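Le tri à Asen, un an après

10 décembre 2018

On me demande régulièrement comment ça se passe à l'atelier depuis l'arrivée du bras. Je réponds en général que ça va, et on passe à autre chose. J'ai un peu de temps ce soir, alors je donne une réponse plus longue.

Je travaille au tri des emballages à Asen depuis quatre ans. Jusqu'en janvier, nous étions quatre par poste, debout, à prendre les bouteilles et les canettes à la main et à les jeter dans le bon bac. On finissait la journée avec les épaules raides et les gants collants. Le bras, fourni par Zindulus, a été installé sur le poste du fond. Il prend les bouteilles en plastique une par une. Nous gardons le reste : le verre, le métal, tout ce qui est emmêlé ou trop sale, et les erreurs.

Personne n'a été licencié. Il faut le dire, et il faut dire aussi que Theophilus Mensah est parti à la retraite au printemps et que son poste n'a pas été repris. Nous sommes donc 3 là où nous étions 4. La direction parle de réorganisation. Hjørdis Dalen, notre déléguée, parle d'un poste supprimé. Je suis plutôt de son avis, même si Theophilus, lui, était content de s'en aller.

Le travail a changé de nature. Avant, je triais. Maintenant, je passe une bonne partie de la matinée à surveiller, à remettre en place, à noter ce que la machine a raté. On nous a donné une feuille avec des codes : prise manquée, objet lâché, objet mal reconnu. Au début je la remplissais de mauvaise grâce. Puis Ottar Grønli, qui s'occupe des réglages, a pris l'habitude de venir la lire avec nous avant de toucher à quoi que ce soit, et on a vu certaines de nos remarques passer dans les réglages de la semaine suivante. Depuis, je la remplis mieux.

Le dos va mieux, c'est net. L'attention, en revanche, fatigue autrement. Regarder une machine faire un geste qu'on connaît par cœur, c'est long. Bernice, la fille de Theophilus, qui a commencé chez nous cet été, n'a jamais connu l'ancien poste et ne s'en plaint pas. Elle est plus rapide que moi sur l'écran. Je suis plus rapide qu'elle dès qu'il faut plonger les mains dans un bac bloqué.

Pour la cadence, l'objectif annoncé était de 1000 bouteilles par poste. On en est à presque 1000 les bons jours, et loin derrière quand les lots arrivent écrasés. La prime d'équipe est toujours calculée sur ce chiffre, et c'est le point qui coince. Si la pince rate sa prise, c'est notre moyenne qui baisse. Hjørdis a demandé que les arrêts machine soient retirés du calcul. On attend la réponse.

L'autre demande concerne la formation. Nous avons eu deux matinées, surtout sur la sécurité : la zone à ne pas franchir, l'arrêt d'urgence, qui appeler. Rien sur la manière dont le bras choisit ce qu'il prend. J'aimerais bien comprendre, ne serait-ce que pour remplir la feuille avec autre chose que des croix.
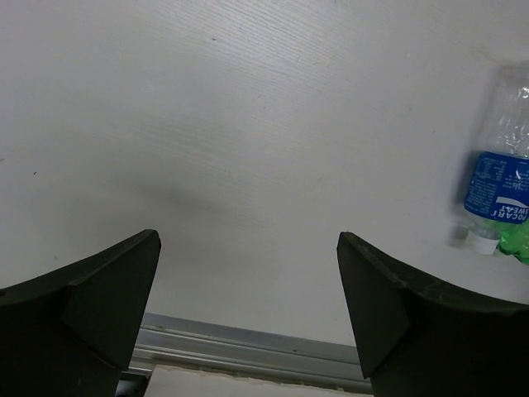 Ce que je voudrais, pour l'année qui vient, c'est qu'on nous laisse définir nous-mêmes les cas difficiles, parce que nous les connaissons. Une bouteille transparente sur un plateau blanc, par exemple, comme la Pocari Sweat couchée à droite avec son étiquette bleue et son bouchon blanc, je la reconnais sans y penser, et le plastique vert froissé à côté du bouchon aussi. Je sais lequel des deux je prendrais d'abord et par où. Ce savoir-là n'est écrit sur aucune feuille, et il ne compte pas non plus dans la prime. J'en ai parlé à Ottar, qui est d'accord pour y consacrer une heure avec l'équipe en janvier. Il reste à obtenir que cette heure soit payée comme les autres.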